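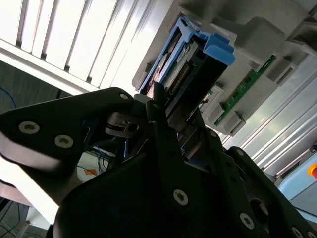

Gripper at the blue caddy, e-stop at far right

Caddy pull keeps faulting

hukano_dave
Our cell swaps drive caddies. Since Thursday it faults on the pull, 3 times out of 12 so far. The fingers close, the arm backs off, then it stops on a force limit with the caddy still in the chassis. Limit is 300 in the Zistine software. Anyone seen this?

rack5
Finger wear. Swap the pads and run it again.

hukano_dave
Pads went on in May and they measure fine.

Bako
I don't buy pads. If they slipped you'd get a missed grip, and a force stop means it's holding on and pulling crooked. Check your approach angle.
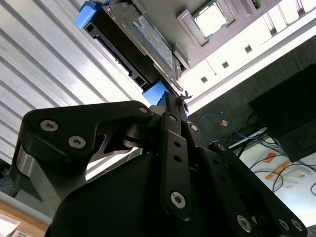 Another one from the same cell, drive with two blue tabs

rula_tech
Agree with Bako. We had 5 degrees of error after someone bumped the fixture. Re-teach the point.

rack5
Or raise the limit a bit and see if it clears.

rula_tech
Please don't. That limit is what saves the connector. We raised ours once and bent a row of pins.

rack5
I said a bit. Ours has run higher for a year with no damage.

Bako
Different chassis, probably. And dave, can you reach that e-stop without leaning over the arm?

hukano_dave
Yes, it's on my side. Leaving the limit alone for now. I'll re-teach tonight and post the new count.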